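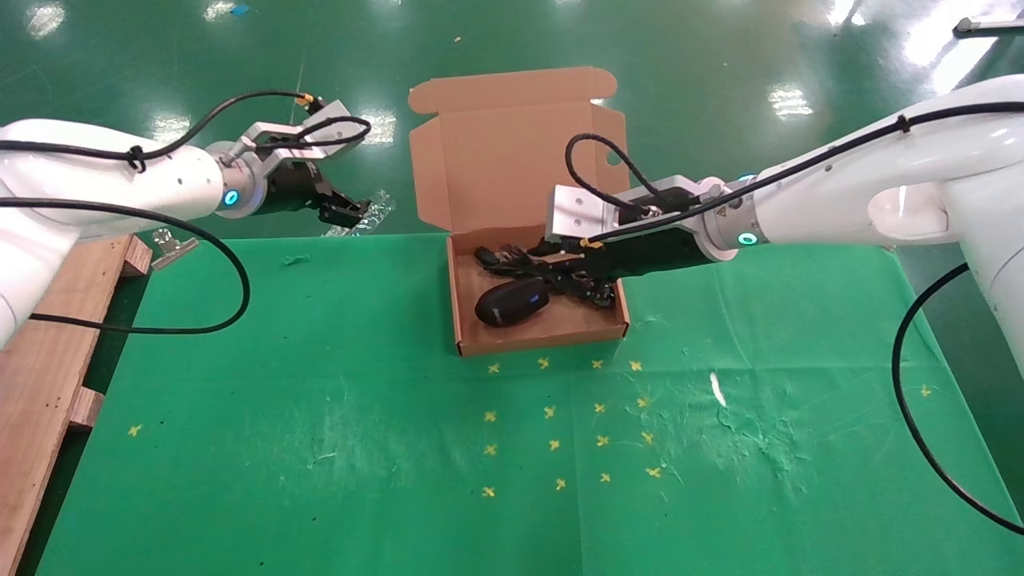

## Trilletti women's running vest, 5 liters

I bought the Trilletti in August, before our club's 10 km trail race, and have worn it twice a week since. My old vest was a men's small that rubbed under both arms. The Trilletti is cut for women, with two straps across the chest that slide up and down on a rail.

Fit is the best part. I wear a medium and it stays put on descents, even with both bottles full. Cremilda Toledo, who runs with me on the Portela loop, tried hers in a small and had to let the side cords out all the way. If you are between sizes, go up.

The front pockets hold a phone and four gels. The back pocket takes a light jacket, but the zipper is stiff and hard to work with gloves on. I also carry a small battery and cord on long days, and they fit in the inner sleeve with room left over.

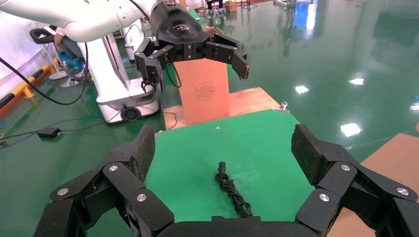
*Black cable, coiled, on a green mat.*

After 800 km of training the mesh has one pulled thread near the left shoulder. The seams are fine. It goes in the machine on cold and dries overnight.

Two complaints: the whistle is too quiet, and the bottles leak at the cap if you fill them to the top. Dalva Macedo swapped hers for the Iton bottles and they fit the same pockets. I'll be doing that before the next race.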